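Setting Up the Simulated Picking Station for an Open Day

These steps cover the Flergate demonstration station, which lets visitors watch a grasping routine in simulation before they walk over to the physical cell. The setup assumes one workstation, one large display, and the Wasus scene package already installed. Allow 50 minutes the first time.

1. Load the scene

Start the simulator and open the Pistby scene. Leave physics paused. The default scene holds the work surface, one light, and one piece of fruit. Delete any objects left over from earlier sessions before you go on, then save under a new name. Don't overwrite the original.

2. Set the close view

Visitors stand well back from the display, so the object should be large on screen. Move the virtual camera in until the fruit fills the lower right of the view and its crown sits near mid-height. The gray surface behind it stays in view for contrast. Lock the camera and store the position as preset 1.
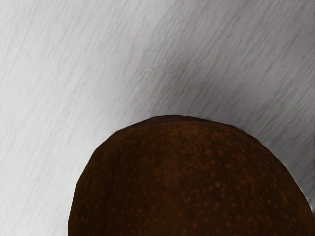
Close view in the simulator: speckled brown fruit on the streaked gray surface.

Check three things on the display itself. The speckles should be distinct from the darker skin. The shadow should fade gradually into the surface, with the grain still visible through it. The top and left outline should be crisp. Small flat facets along the silhouette come from the mesh and can be left alone. If the speckles run together, the display is scaling the output; turn scaling off in the display menu and look again.

3. Limit the run

Open the Thiele controller panel and set the cycle limit to 300. The station then stops by itself and waits for an operator. Set playback speed to 82 percent. At full speed the approach motion is hard to follow for anyone seeing it for the first time.

Random placement should be off for the first run and on for later ones. Use the same seed all day if you plan to compare results afterward.

4. Rehearse

Release physics and run one full cycle from preset 1, then one from the wide preset. Switch between them with the number keys. Write the key assignments on a card and tape it to the desk.

If the fruit drifts before the cycle starts, raise the surface friction one step and reload. If it sinks into the surface, reset the contact settings to the package defaults.

5. During the visit

Run the close view first, and point out the object before starting any motion. Then go to the wide view for the grasp. Groups usually ask how many attempts the routine has had; the log counter in the lower panel shows the total, which stood at over 1,450 after the December sessions.

Pause physics between groups. Export the log before shutting down, as closing the scene clears the counter display until the next load.

Last updated January 17, 2023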